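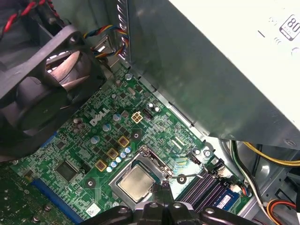 ## 4. Collecting the demonstrations

All demos were given by two operators, Vega Pacheco and Wenjie Xie. Both had used the arm before but neither had done teardown work with it. We recorded 60 demonstrations in total - 34 by remote control, the rest by hand guiding. Same desktop computer case throughout, lid off, case lying flat on the bench.

**Figure 3.** Wrist view at the CPU socket. Processor seated, no heatsink. Retention lever at the right of the socket, above the memory slots.

### 4.1 Hand guiding

Arm in zero-gravity mode, operator holds it just behind the wrist and walks it through the task. Quick to learn. Good for the large motions (coming in over the case wall, backing out again) and poor for the small ones. The operator's own hand blocks the view into the case, so people lean, and when they lean they push. We see this in the force traces as a slow sideways drift, mostly on the approach to the lever. Pacheco got rid of most of it by standing on the other side of the bench. Xie didn't, and his demos from Thursday were left in the set anyway, we did not want to keep only clean ones.

Finger opening is set with a foot pedal. Two positions only, open and closed. This was a mistake for the lever step, where a half-open grip would of been better.

### 4.2 Remote control

Operator sits at a separate desk with a handheld controller and the wrist view on a monitor. No direct line of sight to the case. Motion scaled down near the board, full scale elsewhere - the switch is manual. Slower per demo than hand guiding but the end positions are tighter, and the operator sees only what the policy will see later on. We think that matters more than the speed. A person standing over the bench uses cues that never reach the recording, and the learned policy then hesitates at exactly those points.

Main complaint from both operators was depth. From a steep diagonal the socket frame and the lever are hard to seperate, thin metal against metal, and the fingers cover the lower edge of the socket just when you want to see it. Most operators would pause here, back off a little, come in again. We kept the pauses in the raw data and trimmed them for training.

### 4.3 Segmenting and labels

Each demo was split into approach, contact, lever release, lift and retreat. Chunhua Hou marked the boundaries by hand from the wrist video and the force signal together. Contact was the hard one. Where video and force disagreed we went with force.

9 demonstrations were dropped. Reasons: tracking lost during the approach, fingers closed on the wrong part, or cables hanging into the path of the wrist. The cable cases are a real limitation, see Section 6. Power supply leads move a bit between runs and we made no attempt to fix them in place, a recycling line won't either.

Demos from both modes were pooled for the main policy. Separate policies, one per mode, are compared in Section 5.2. All runs used the same start pose.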